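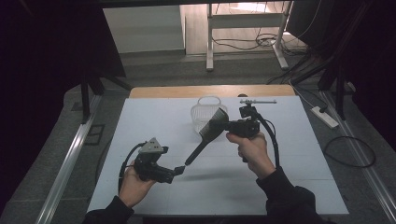
When do guests get let onto the carpet at a Durdale launch?
Once the trailer file has played through on the big screen, start to finish, with sound. Until then they wait in the foyer.

Print this page | E-mail this page

4. Setting up for a trailer launch

1. Log in to the Drellow player on the booth laptop. Password from Rhonda Landry, not on paper please.
2. Load the trailer. Check it's the final cut, runs 1,722 frames. Any other number, stop and ring Maya Bitar.
3. Play it once, house lights down. Sound at 5 on the desk. Cast mics muted.
4. Lights up, backdrop out. Film title at head height or its no use to the photographers.
5. Put out name cards for cast, director, producers. Order is on the Zadow sheet. Spellings too, copy them exactly.

NOTE: Rap or song numbers need the second mic channel. Open it before the host goes on, not during.

CAUTION: Do not leave the player on loop. Trailer is embargoed untill the host says the word.

6. Press in first, fans after. Hall holds 1,000, door staff have the clicker.
7. Q&A: four questions then photos. Silvan Camenzind calls time.

Afterwards delete the file from the laptop and empty the bin folder. Drive goes back to Rhonda same night.

Print | E-mail to a colleague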